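Groups > Lendar Community Textile Guild > Meetings > Minutes

Lendar Community Textile Guild
Minutes of the general meeting, 23/06/2018
Ploltow Hall, upstairs room

Opened at 10.05 am. A very full room, which was lovely on such a frosty morning. Apologies were received and noted in the book. Minutes of the previous meeting taken as read, with one correction: the indigo vat was left overnight at 29 degrees, and the earlier minutes had it in Fahrenheit, which would have frozen it solid.

1. Matters arising

The overlocker is back from the repairer and running beautifully. It needed a new lower looper and a proper clean. Please use the grey cone thread in the left-hand drawer until it runs out, then start the cream.

The question of the hall heaters was raised again. Ploltow Hall management have agreed to let us in half an hour earlier to get them going. Thanks to everyone who wrote in, it clearly helped!

The missing box of bobbins has turned up in the kitchen, under the tea towels.

2. The Jomholm quilt

Big item of the day. The top is finished! It was laid over three trestles for everyone to see and there was a spontaneous round of applause, which the secretary would like minuted. The colours really do work together, and the river blocks down the centre (the ones we all had doubts about in January) are the best thing in it.

The top has 110 blocks, all of them made from donated shirts, sheets and dressmaking offcuts. The borders are the plain navy homespun. Members voted on backing fabric after quite a long and cheerful discussion:

- the mustard seersucker was admired but felt to be too stretchy for a backing
- the unbleached calico was considered safe but a bit dull
- the old flannelette sheets won on a show of hands, on the grounds that the quilt is going to be used and ought to be warm

Carried: flannelette backing, wool batting, hand-tied instead of quilted. Ties to be in perle cotton, colour to be settled on the day with the whole lot laid out in daylight.

It was asked whether the flannelette should be washed first. Yes, twice, hot. Anyone with a big front-loader at home who can take a load, please put your name on the sheet by the door.

The quilt goes to the Jomholm library for the winter reading corner, as agreed last year. The library has sent measurements for the hanging rail and we will need a sleeve on the back after all. A sleeve 17 cm deep was suggested and agreed.

3. Mending mornings

These have taken off in a way none of us expected. The January morning was so quiet we nearly gave up, and now we have people waiting on the stairs. Jeans are still the most common item by a mile, followed by jumpers with elbows gone and doona covers with failed zips.

Discussion about what we will and won't take on. Agreed that we stay with teaching people to do their own mending at the table, with one of us alongside. We won't take things home to fix. Leather, tents and anything with a motor still out of scope, though the member who brought back a mended tent fly last month did get a big cheer.

Suggested changes, all agreed:

- a separate table for darning, near the window, where the light is best
- a tin of ready-threaded needles, so beginners can start straight away
- the bag of practice squares to come out at the start and stay out
- sashiko thread to be sold at cost by the skein

The darning mushrooms are very popular and keep wandering off. Motion to buy six more from Holmgren, carried without dissent. If you have one at home that belongs to the guild, bring it back and no questions will be asked.

4. Money

Opening balance, income and spending were read out and the sheet is pinned to the board. The raffle brought in $100 clear. The sale table did well with the drawstring bags and poorly with the tea cosies, so bags it is for the spring fair.

Holmgren have offered the guild their end-of-roll linens at a reduced price. Samples were passed around and there was much stroking of the heavier one. Agreed to take one roll of the natural and to ask about the dark green. Storage is going to be tight. The shelf above the sink isn't suitable (steam), so the roll will stand behind the piano for now.

5. Cloth care session

We are putting together a handling and care session for new members, covering how to sort a donation bag, how to find the grain, how to tell whether a fabric is worth keeping, and how to fold it so it can be found again. Plenty of enthusiasm for this one. A draft handout was circulated, and the page on handling was talked through. 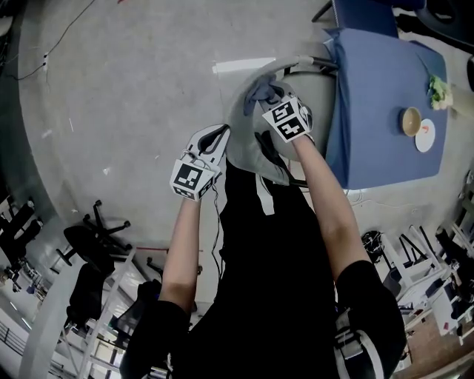

One member felt that the handout jumps to folding far too early, and that a beginner needs to learn to pull a thread and find the straight grain before anything else, or every square cut afterwards will be crooked. This was warmly supported. The handout will be reordered: grain first, then tearing versus cutting, then pressing, then folding.

Other points for the handout:

- a line about snipping selvedges before washing, so they don't pull
- the burn test to be left out and shown in person only, outside, with a bucket
- larger type, please
- knits to have their own page

It was also asked that the session include something on smells. Donated fabric can be musty, and a day on the line in full sun does more than any product. The old hands all had opinions on vinegar. Agreed to mention it and leave people to make up their own minds.

The session will run twice, once in the morning and once after work, so that members with day jobs can get to it. Bring a pair of scissors that cut to the point and a pencil.

6. Dye garden

The woad has come through the frosts well and the madder has been mulched. The weld has been eaten by something. Replacement seed has been promised from a member's own patch, with thanks.

Eucalyptus leaves are wanted for the next dye pot, any kind, as long as you label the bag. The results from the last pot were passed around on wool skeins, a glorious burnt orange from one bag and a sort of porridge from another, and both have gone into the sample book with notes.

Reminder that the dye pots are never to be used for the hall soup lunch. They now have red tape on the handles.

7. General business

The guild banner needs a new pole. Dowel from the hardware shop will do.

The Lendar show has a new class for visibly mended garments! Entry forms are on the table. It would be wonderful to see as many of us in it as possible, including people who have only just learned.

A proposal to start a lending shelf for pattern books was carried. Write your name inside the cover in pencil if you want the book to come home eventually.

Thanks to the kitchen crew for the pumpkin scones.

Meeting closed at 12.20 pm, followed by lunch and tying practice on the sample quilt.

Actions

- Flannelette to be washed twice before the tying day
- Sleeve for the Jomholm quilt to be cut from leftover navy
- Darning mushrooms to be ordered
- Ask Holmgren about the dark green linen
- Care handout to be reordered and brought back to the next meeting
- Red tape on the dye spoons as well as the pots

Lendar Community Textile Guild, Ploltow Hall. Enquiries to the secretary at the hall. Back to top

Related items
Mending mornings: what to bring
Notes from the January dye day
Jomholm quilt: block layout and colour list
Hall key and heater instructions
Show entry form, visibly mended garments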